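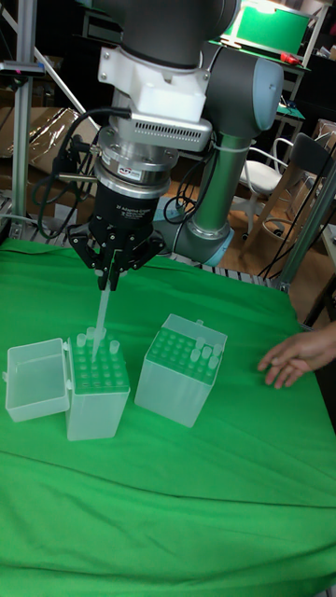 How should a part-used box of pipette tips be kept between sessions?

A part-used box should be kept with its lid closed, on a clean shelf away from the bench edge, with the date of first opening written on the front.

Laboratory diary, Tilahun Building, September. Entry made at 5:40 p.m.

The rule above was read aloud at this morning's short meeting and is copied at the head of the entry so that it can be found again. It replaces the wording on the old card by the sink, which spoke only of "tidy storage" and had been understood in several ways. I have taken the old card down and put it in the file.

The day was given over to tips and tip boxes. I had set it aside for this purpose two weeks ago, after the stock count for the Skultby work came out short for the second time. The count itself was done correctly. The trouble was that part-used boxes had been entered as full ones, and full ones had been left on benches and not entered at all. Saturnino Soler had pointed this out in August, and I regret that it was not acted on then.

Work began at 8:15. All boxes were asked for from the three benches, the cold room and the drawers under the window. By 9:00 there were 18 boxes on the sorting bench, more than the stock sheet allowed for. Two came from the cold room, where tips have no need to be kept. One had been used to hold paper clips, and I have returned the paper clips to the office.

Darcy Simard took charge of sorting. The boxes were divided first by supplier, Gevside on the left and Flevura on the right, and then by tip volume. The two suppliers' racks are close in size and will sit in each other's boxes without complaint, but the fit is poor and the rack lifts slightly at one corner. Four boxes had been mixed in this way. They were put right before anything else was done.

I noted the following matters during the sorting.

The lids receive more wear than any other part. A hinge will last a long time if the lid is opened fully and set down, and a short time if it is left standing halfway and knocked. Three boxes had lids held on by tape. Darcy proposed that the taped boxes be kept for practice work only, and I agreed. They are marked with a P on the front.

Labels have been put on the lids in most cases. Where a lid has been moved from one box to another, the label has gone with it and is now wrong. From today labels go on the front of the base. It is a small change and I expect some grumbling.

Opened boxes had been topped up by hand with loose tips from a bag. This is acceptable for practice work and for coarse dispensing of buffer. It is not acceptable for anything that must be sterile, and the rule on this is already in the bench manual, page 4, where it appears to have gone unread. I have asked that the page be initialed by all bench users before the end of the month.

The sorting paused at 10:30 for the delivery, which was late. It contained 200 tips in bags and no racks, although racks were ordered. I telephoned and was told that the racks would follow. The delivery note has been signed "bags only" and is pinned to the board.

After the break we turned to cleaning. The empty bases, lids and racks were washed in warm water with the usual detergent, rinsed twice, and wiped with 70 percent ethanol. They were set upside down on paper to dry. The racks take longer than the lids to dry, as water stays in the holes, and shaking them over the sink is quicker than waiting. Drying took up to 30 minutes for the slowest of them. Saturnino asked whether the drying cabinet could be used next time. I see no objection, provided the setting is kept low. A lid warped in the cabinet last winter and has never closed since.

There was some discussion over lunch about the order in which tips are taken from a box. Darcy takes them from the front row and works toward the back, always left to right. Saturnino begins at whichever corner is nearest. Two of the students take them from the middle, for reasons I was not able to establish. I do not think the laboratory needs a rule here, but the count is much quicker when whole rows are empty, and I said so. It was left that a person opening a new box decides, and that those who follow keep to the same order.

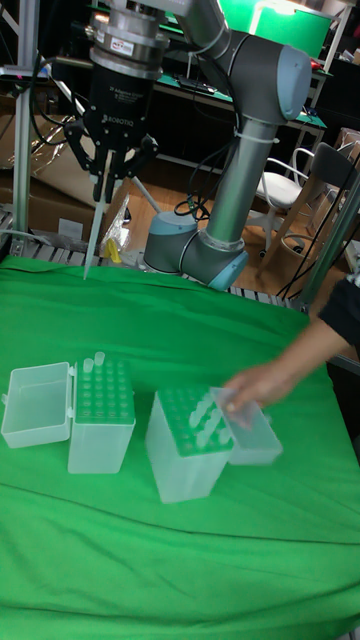

Does a tip box need to be closed between every tip taken?

During a single short run the lid may stay open, and it is closed as soon as the run is finished or the person working leaves the table.

I have set this down in the same form as the first rule, as it was the question raised most often today. The earlier practice differed from bench to bench. Those who trained at the Gevside site were taught to close the lid after each row, and those who trained here were taught nothing in particular. The wording above was agreed at 2:15 and may be revised after a month's use.

The translucent boxes remain my preference for the general benches. One can tell from the side whether anything is left in them without lifting the lid, and they can be stacked two high with no loss of that advantage. The solid-colored boxes from the earlier order will be used up and not bought again. Darcy does not share this view and finds the solid boxes easier to tell apart on a crowded shelf. Her point about color is fair - a strip of colored tape on the base would meet it, and I have ordered tape.

The green cloth also came up. It does well under clear and frosted plastic, where a white surface makes a dropped tip difficult to find. It does need to be pulled flat from time to time, for a tall box set on a fold may rock when the lid is thrown back. I have asked that a second cloth be bought so that one can be laundered while the other is in use. Whether the cloth is suitable for any work beyond dry handling is a separate matter, and I have written to the safety office for their opinion.

The afternoon was spent on the shelves. The upper shelf now holds unopened boxes only. The middle shelf holds opened boxes, with the oldest date at the front. The lower shelf holds empty bases and racks that have been washed, and a tray for lids without a partner. I had not expected the tray to be needed, but it was half full by 4:00. Several of the lids will fit nothing we own. Saturnino believes they belong to a make we stopped buying before either of us arrived. They will be kept until December and then recycled.

The stock sheet was rewritten by hand and will be typed tomorrow. It has a new column for part-used boxes, to be filled in by quarters: full, three quarters, half, one quarter. I considered asking for exact numbers and decided against it. The sheet is meant to be filled in by people wearing gloves at the end of a long day, and a column that asks too much is left blank.

Matters outstanding:

Racks from the morning delivery, to be chased by telephone if not received by noon tomorrow.
Page 4 of the bench manual, to be initialed.
Second green cloth, request sent.
Colored tape, ordered from Flevura with the next batch of gloves.
Reply from the safety office.
The old card by the sink, whether to replace it with a printed one. Darcy has offered to draft the text.

I should add that the used-tip bins were not part of today's work and are in need of the same attention. The one beside the centrifuge was over its line at 3:30 and was changed. The liners we have are a little small for it and slip down on one side. Saturnino has measured the rim, and the figure is written on the inside cover of this book.

The room was left in good order at 5:20. The washed racks are still on the paper beside the sink and should be moved to the lower shelf first thing in the morning, before the Skultby group comes in to use the water.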